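Teaching the packing line, one item at a time

Since October, part of the first floor at the Mondville site has been given over to a new kind of work. Four members of the packing team now spend half of each shift at tables with grippers in their hands, picking up ordinary household goods and putting them down again. The recordings go to Davau, who are building the arms that will take over some of the mixed-order packing next year.

Hortensia Muñoz worked on the line for 15 years before she moved across. She says the job is harder on the patience than on the back. "On the line you pick up a box without thinking. With the grippers you have to think about where you take hold of it, how hard you squeeze and which way round it will be when you let go. By the afternoon you are dreaming about boxes."

The items come from our own shelves: kitchen goods, tubes, packets, small bottles. Each one is handled many times, from different starting positions, so that the arm is not thrown when a carton has been left at an angle. The target for each person is 33 good recordings in a session. A dropped item is kept if the person picks it up again cleanly, and marked as a drop.

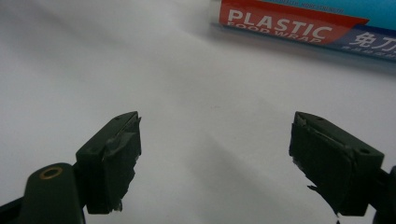
Gripper open over the table, with a box of plastic food wrap lying beyond it.

The pads are the part that gets talked about most at break. They take all the wear, and the tape on them creases and tears. Abelardo Grajales, who looks after the equipment on our side, changes them when the edges start to lift badly enough to catch on packaging. He has asked Davau for a moulded pad that can be swapped without tools. Until it arrives, please report loose tape on the sheet by the door and do not trim it yourself. A trimmed pad grips differently and the recordings before and after do not match.

Staff have asked what all this means for jobs, and the answers given at the October meeting are repeated here for those who were on nights.

The first two arms will go on the mixed-order benches. Those benches handled 418 orders on their busiest day this autumn, and they are also where most of the wrist and shoulder complaints come from. No one on a permanent contract will lose their post because of the arms. Agency cover on those benches will be reduced, and the company has said so plainly to the agency, Ellow. People who now work there will be offered places in returns, in goods-in or at the recording tables. The recording work is paid at the same grade as packing, with a supplement that is still under discussion.

Fidelina Cabrera, the staff representative, is not satisfied with that last point. "They are passing on what they know about handling goods, and that knowledge stays in the machine after they have gone back downstairs. We think it should be paid at the higher grade. We will bring it up again before anything is signed."

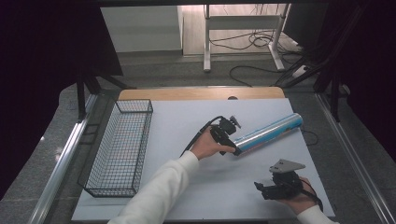
A two-handed session at one of the tables, with a tube held in the right-hand gripper.

Two-handed work is slower to learn. Kevin Chambi, the youngest of the four, took to it quickest and now shows new people how to start. His advice is to keep the elbows in, let the cables hang where they want to and leave the idle hand open until it is needed. He also asks visitors not to talk to anyone during a recording. Wait until the grippers are down.

Some changes have been made after comments from the four. Sessions have been cut to 40 minutes with a proper break between them, as holding the grippers for longer left people with sore thumbs. The tables have been raised. A request for lighter grippers has gone to Davau and we have not had a reply.

Ea Þrastardóttir, who runs the project for the site, will hold a second open meeting on Dec 5, 2018 in the canteen, at the end of the early shift. She will go through the layout for the new benches and take questions on the rota. The draft layout is already on the noticeboard outside the Tuhumury room. Written questions can be left with Fidelina beforehand, with or without a name.

Two more places at the recording tables will open in the new year. You do not need any computer experience, but you should have worked at least one season in packing. If you have had a hand or wrist injury, speak to Ea first so that the sessions can be arranged to suit. To put your name down, or to try the grippers before you decide, ring extension 253.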